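Presse | Haushalt & Garten | Neues aus dem Lager
Start Produkte Presse Händler Kontakt

Tastidwood räumt auf: Unsere Restekiste geht in den Verkauf

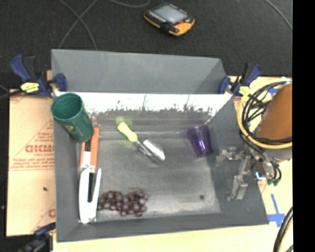

Wer wie ich seit Jahren die Pressetexte bei Tastidwood schreibt, kennt unser Lager in Vestden ziemlich gut, und trotzdem habe ich beim Ausräumen gestaunt, was da alles liegt! Grüne Becher, lila Becher, kleine Pflanzschaufeln mit limettengrünem Griff (meine ist schon reserviert, sorry), dazu allerlei Kleinkram aus Kunststoff. Alles Einzelstücke und Restposten, bunt durcheinander in grauen Kisten.

Ab dem 8. Juni verkaufen wir das Ganze direkt ab Rampe. 549 Artikel sind in der Liste, die Schaufel kostet 2 Euro, und wer gleich eine ganze Kiste mitnehmen will, zahlt 59 Euro – Kiste inklusive. Sortiert haben wir nur grob, ein bisschen Wühlen gehört also dazu. Bitte bringt eigene Taschen mit!

Mit dabei sind auch unsere Nachbarn von Kuusisto mit Blumentöpfen und Gießkannen. Was übrig bleibt, kommt im Juni in den Onlineshop von Fluvance, dort allerdings zuzüglich Versand. Händler melden sich für größere Mengen bitte vorab bei der Pressestelle, Stichwort „Restekiste“.

Teilen 59 | Kommentare 2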